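Início | Verbetes | Clubes | Competições | Contato

Clube de Robótica Vilemen

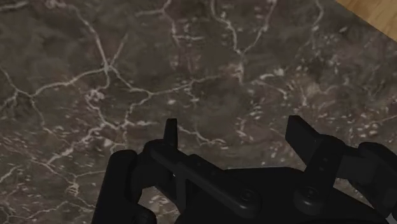

Vol. 4, n.º 2, p. 26

Imprimir | Enviar por e-mail

O Clube de Robótica Vilemen é um grupo de estudantes que se reúne às segundas-feiras na escola Daderholm, e eu escrevo este verbete como sócia (aviso logo, porque vou puxar a brasa!). Quem fundou foi a professora Snædís Hedegaard, que começou com simulação e até hoje não abre mão disso.

O projeto principal se chama Tully. É um ambiente simulado em que a gente treina uma garra preta de dois dedos sobre uma bancada de mármore escuro, cheia de veios claros - eu adoro esse mármore, deu um trabalhão acertar a textura! Todo iniciante passa primeiro pelo exercício de abrir e fechar os dedos, depois pela aproximação à superfície, e só então recebe objetos para pegar.

O clube tem 30 sócios, divididos em quatro equipes, e em junho participa do Torneio Stesier, na categoria de manipulação simulada. Na última edição ficamos em segundo lugar - perdemos pontos na fase de empilhar, que continua sendo o nosso fraco.

Verbetes relacionados
Torneio Stesier
Projeto Tully
Garra de dois dedos
Escola Daderholm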